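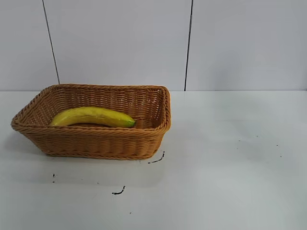 Emholm Produce Display Workshop – shared notebook

2026-09-20, Kha Đoàn

Today I continued with the baskets for the Prendau shop. The rectangular one in tan weave is now the favorite. It is shallow, the walls open a little to the outside, and one banana lies in it on its side without any support. I like how the yellow looks against the weave.

Mohamedi asked for a basket that can be wiped in a short time. The rolled rim will need a soft brush, I think, and also the corners. I wrote to Trusel for the price of 12 pieces and wait for the answer. Our limit for the whole order is 550, with delivery.

The white table has small dark marks on it. I must clean it before we put fruit there again. 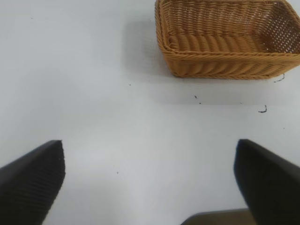 To do before October

Compare the basket with fruit and without fruit on the white top. Keep the long side from left to right, as it will be on the shelf. Ask Prendau if they want a cloth inside – I would leave it out, the woven floor is nice to see.
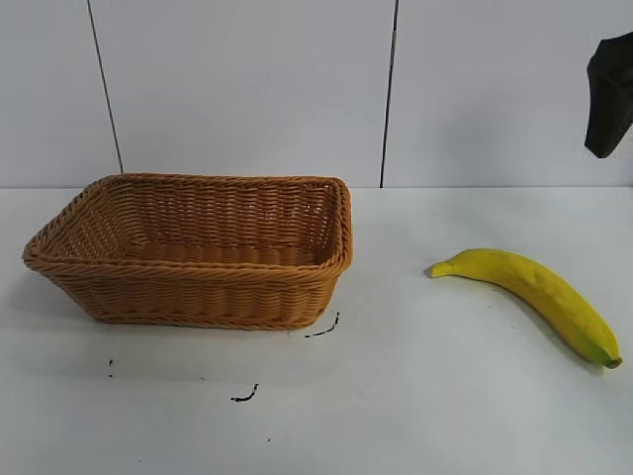

Can bananas stay in the basket overnight?
They can, if the room is cool and nothing heavy is put on top of them.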